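Visit to the Godinho House, Kekbridge

Posted 4/27/20

Our group made its visit to the Godinho House in February, and I said I would write it up for those who could not come. It has taken me longer than it should have. My notes were in a coat pocket.

The house stands on Ridota Street, two blocks up from the river. It was a boarding house until the city bought it, and it is now kept as a small museum of the tenants' and voting rights campaigns in Kekbridge. Admission is free, but you have to call ahead. Jeanie Tennant met us at the side door and took us through. She has worked there for 4 years and did most of the cataloging herself.

We began in the front parlor, where the first meetings of the Kekbridge Fair Housing League were held. The League started over a plain matter. Landlords on the east side were turning away families and telling them the rooms were taken, and then renting the same rooms the next day to somebody else. Benvinda Calado, who ran the boarding house, began writing these cases down in a ledger. The ledger is on display, open to a page with four addresses on it. The handwriting is small and very neat, and she noted the time of day for each refusal.

Jeanie told us the city council would not hear the complaints at first. The clerk said they had not been filed on the right form. When the League asked for the form, there was no such form. So they wrote one, had it printed, and filed it under their own heading. A framed copy hangs over the fireplace.

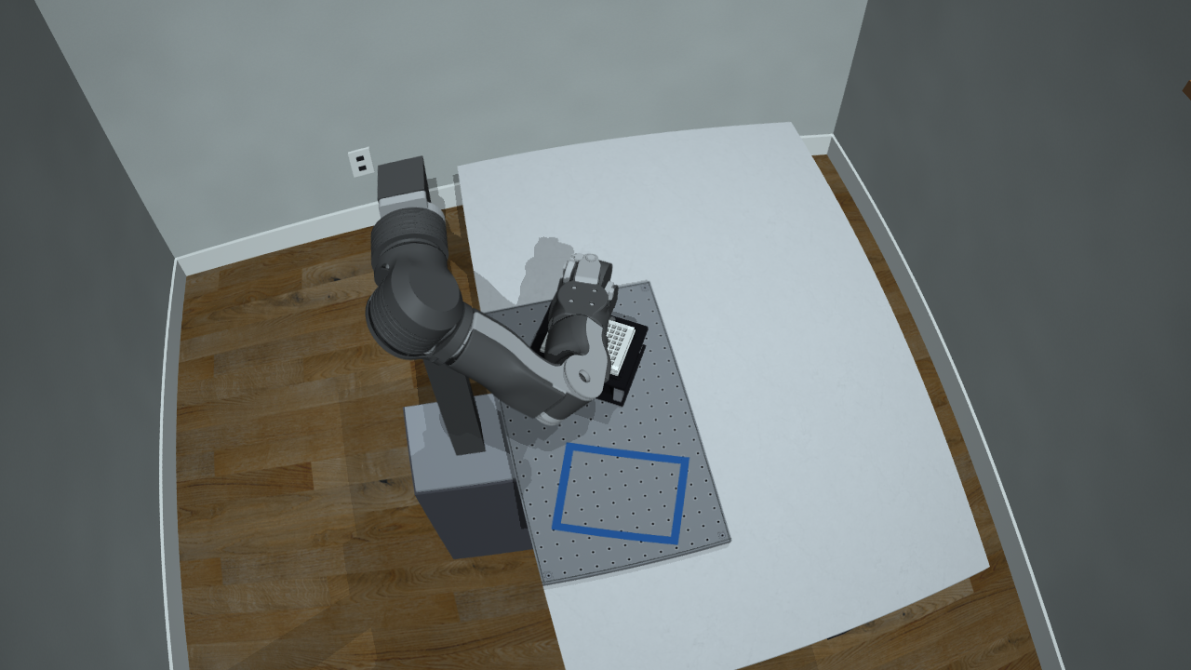 The petition room

The room at the back of the first floor is given over to the petition. It carried 700 signatures when it was handed in, which was a large number for Kekbridge at that time. The organizer was Duarte Falcão, a typesetter, and the museum has his composing stick and a tray of his type along with the petition sheets. Some of the names were later crossed out by their owners after their employers were shown the list. Jeanie did not make a speech about this. She just pointed out the lines and let us look.

One of our members asked whether the police had kept a file on the League. They had. Part of it was released after a records request by Béla Gál, a retired law teacher who wanted to know why his own name was in it. He got 2 folders after a long wait, with many of the pages blacked out. Copies are in a binder on the reading table, and visitors may turn the pages. I read one report in which an officer spent an evening in a parked car across from the house and recorded that the people inside sang and ate cake.

I thought the binder was the best thing in the building. You can read a lot about government surveillance and not get as clear an idea of it as you do from a page like that, typed up and signed and stamped by a supervisor.
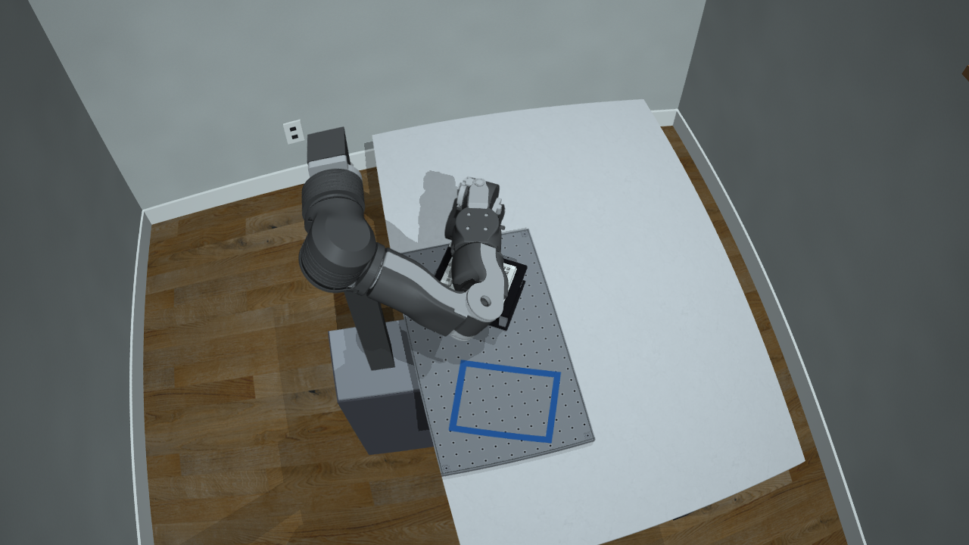 Upstairs

The stairs are steep and there is no elevator, so two of our party stayed below and watched the film. The upstairs has a bedroom set up as it would have been for a boarder, and a small library with a good shelf of local church newsletters. Inês Neves was cataloging the newsletters the day we came. She showed us a run in which the minister argues with his own congregation about whether to join the march to the courthouse. In the end the church did march, but the minister's letters make it plain that it was close.

We finished at the Flarora Cafe on the corner, where Jeanie joined us and answered questions for another hour. There was some disagreement at our table over whether the museum says enough about what came after. The city passed its fair housing rule, and the rule then went 2 years without a single hearing. The house gives this one panel near the exit. I would have given it a room.

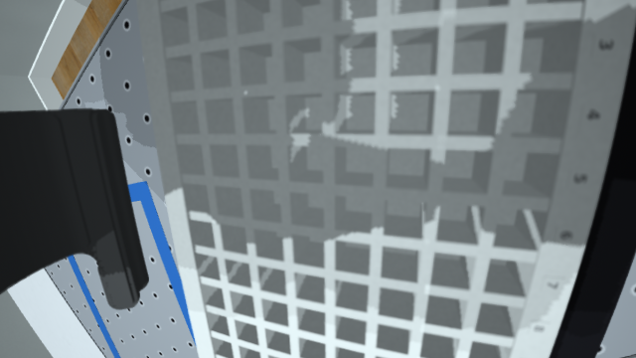

If you want to go, call the museum office first and ask which rooms are open. Parking is on the street only. The binder can be copied on request for the cost of the paper.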